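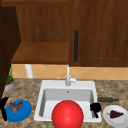

Progress report: Zomach Tenant Kitchens and Meals Grant
Submitted 2026-02-11

Work since the last report
The shared kitchen at Sokol House reopened in November. Cooking classes resumed there the same month and have run every week except one, when the boiler was being serviced. Enrollment now stands at 42 residents. Most are over 60 and live alone. We changed the start time to late morning after several people told us the afternoon bus back to Edero was too crowded.

The menu follows what the local growers can supply. Soups and beans did well this winter. Fruit has been harder to get at a fair price, and we bought small amounts for the dessert sessions.
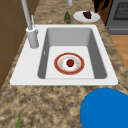 Portion sizes were also adjusted. The first recipes were written for families, and people cooking for one ended up with more than they could store. All recipes have been rewritten for one or two servings and printed in large type.

Spending
Food costs are on budget. We spent over 500 dollars on replacement pans and knives, which came out of the equipment line. The delivery contract with Tralance was renewed on the same terms. Staff hours ran slightly under plan in the first weeks. 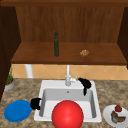 Problems and next steps
Three residents dropped out because of the stairs at the side entrance. The landlord has agreed to a ramp but has not given a start date. Until it is built we will bring recipe packs and groceries to their apartments.

We ask that the unspent staff money be moved to transportation. A revised budget is attached.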